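Box office talk: is Trudumbridge really a hit?

reelgrump
Every headline this morning calls Trudumbridge a smash. It opened on 900 screens and the studio keeps saying "sold out." Sold out where? My theater had it on 3 screens and I could have stretched out across a whole row at the 7 p.m. show.

matinee_moth
The trade sites had it at a 757 dollar average per screen for the first night. That isn't a smash. That's a slow night with a good press release.

Urkixfan
You two said the same thing about Cernau and it played until October. Word of mouth takes time. My crowd clapped at the end.

reelgrump
Cernau cost a lot less to make. And people clap at everything now.

popcornledger
Been off work and only just caught up on this thread.
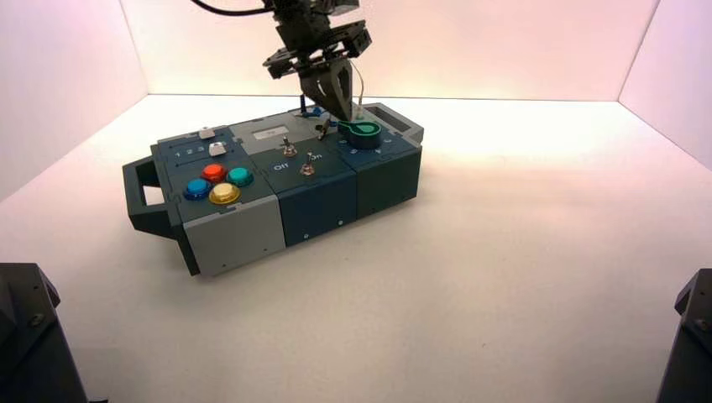
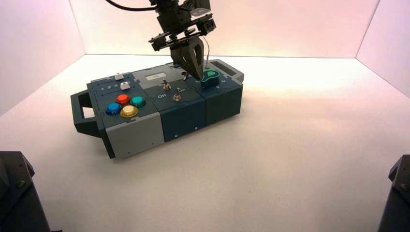

Anyway, I don't trust the first night number either way. Do they count the previews in it or not? Friesen folded two weeks of previews into the opening for their last one and hardly any site mentioned it.

Urkixfan
Source for the Friesen thing?

popcornledger
It was in the footnote under their own chart. Small gray type.

matinee_moth
Even with previews it's weak. They're adding 200 more screens next week, and I'd like to know who asked for them.

Urkixfan
Theaters asked for them, presumably. They don't book movies as a favor.

reelgrump
They do if they want the studio's next one. I'll wait for the second weekend before I believe any of it.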